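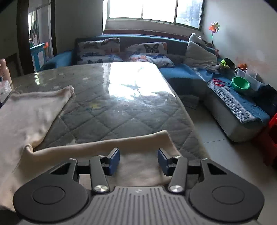
## Handout 4: Bedding, sleep and what we can't know from a survey

Hi all. I typed these up from my own scribbles after the April session, so forgive the gaps. If you missed it, start with the Mridha chapter and then come back to these pages, because I skip over most of her background.

We left off last time with the question Janaka Akanda asked at the end of class: why do so many sleep studies ask people about their mattress and so few ask about what's on top of it? I love this question. I've been chewing on it since, and I still don't have a full answer, but I have a few pieces of one.

### Insulation in plain words

A blanket doesn't make heat. You make the heat, and the blanket slows it down on the way out, mostly by holding air in and between its fibers. Squash a fluffy blanket flat and it gets less warm, even though it weighs exactly the same. (Try it with a quilt you've kept under a stack of books!)

The mattress does the same job from below, only your body weight is pressing on it. Campers know this one well -- a thick sleeping bag on cold ground is a miserable night, since the filling underneath you is crushed. Indoors we mostly forget about it.

Then there's moisture. You lose water through your skin and breath all night, and it has to go somewhere. Cotton soaks up some of it. Wool soaks up more and can still feel fairly dry. Plastic soaks up none, so anything on top of a plastic layer has to deal with it all by itself. Keep this in mind for the reading on waterproof covers.

### The Sorkico survey

You've all got the copy with my notes in the margins. The survey went out to 3000 households and 2000 sent it back, which is a very nice return for something that long. Two out of three! I'd be thrilled.

But look at who's missing. One household in three didn't answer, and we have no idea how they sleep. Maybe they work nights. Maybe they just hate forms. Nele Van Wijk argued in class that people who sleep badly would be keener to reply, as they've got something to complain about. Afia Arthur thought they'd be too tired to bother. Both sound right to me, and the survey can't settle it.

Look at question 11 as well: "Is your bedding comfortable?" Yes or no. Comfortable when? Getting into bed in winter and waking up at 3 a.m. in July are two different things. I'd have split it in two and added a scale.

### Self-report versus diaries

The Tinum diaries are a much smaller project, and I like them better (bias declared). Each person wrote a few lines every morning for 10 weeks:

- when they went to bed and got up
- what covers they used
- whether they woke up hot or cold
- anything odd about the night

Diaries have their own trouble. People get bored. By the end some of the entries are one word long, and "fine" shows up a lot. You can also bet a few people filled in a whole week at once over breakfast. Still, a note written the same morning beats trying to remember a whole season.

### For next time

1. Read the Kanagaratnam article, the first half only. Mahfuz is kindly joining us for the second hour, so bring him real questions.
2. Rewrite question 11 so that two people reading it would take it the same way. Swap with a neighbor and see if it holds up.
3. Keep your own diary until we meet. Use the list above, and please fill it in before coffee.
4. If you're doing the Sikder reading for extra credit, skip the appendix -- the tables are mislabeled in our library's copy.

Room is the same, and I'll have the heater fixed by then, I hope. Bring a sweater anyway.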